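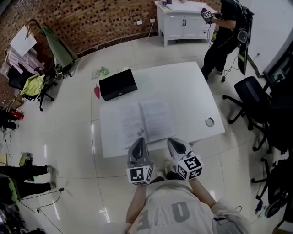 Gendidov > Tutoriais > Coleta de demonstrações

Gravar demonstrações com garras de mão é simples, o que dá trabalho é gravar direito. Este passo a passo é o que usamos na Ramuvov para a tarefa "livro na mesa" – serve pra quase qualquer tarefa de bancada com duas mãos. Antes de apertar gravar, confira os cubos: um em cada garra, com os marcadores preto e branco virados pra câmera da cabeça. Se a garra direita inclina e mostra duas faces do cubo, ótimo, a pose sai mais estável. Livro aberto na metade da mesa mais perto de você, o resto dos objetos pro fundo ou pro lado.

11/02/2024 – equipe Gendidov

Antes de começar

Bateria carregada, cartão vazio. Relógio das câmeras sincronizado (esqueceu? joga fora a sessão, não tem conserto depois). Limpe as lentes. Cabos no chão: afaste dos pés e das rodinhas das cadeiras. Tampo brilhante reflete a luz do teto, então apague a luminária mais próxima se o rastreio começar a pular.

Calibração

1. Garras paradas na frente do corpo, 5 segundos.
2. Abrir e fechar cada uma até o fim, 2 vezes. Devagar.
3. Girar os punhos pros dois lados. O cubo tem que continuar visível.
4. Olhar o preview. Pose tremendo = repetir do passo 1.

Gravando

Um episódio = uma tarefa do começo ao fim. Folhear o livro, por exemplo: mãos fora da mesa, aproxima, pega a página, vira, solta, mãos fora de novo. Não emende duas tarefas no mesmo arquivo, depois ninguem consegue cortar.

Velocidade normal, um pouco mais lenta que a mão livre. Errou a pegada? Corrige e segue – recuperação também ensina. Só descarte se o objeto caiu no chão ou se o cubo sumiu da imagem por muito tempo.

Troque a posição dos objetos a cada 11 episódios. Gire o livro, mude a página, puxe a caixa pra outro canto. Se tudo fica sempre no mesmo lugar o modelo decora a mesa. Aconteceu com a gente em março, no lote de Requena, e tivemos que regravar quase tudo.

Duas pessoas gravando na mesma sala: IDs de marcador diferentes em cada par de garras. Sem isso o rastreio mistura as mãos.

Depois

Subir no Gammont no mesmo dia. Nome do arquivo: tarefa, operador, número do episódio. Sem acento, sem espaço. Marque os ruins como "revisar", não apague.

Meta por tarefa: uns 1.000 episódios. Com menos dá pra treinar um primeiro teste, mas a garra costuma errar a borda da pagina.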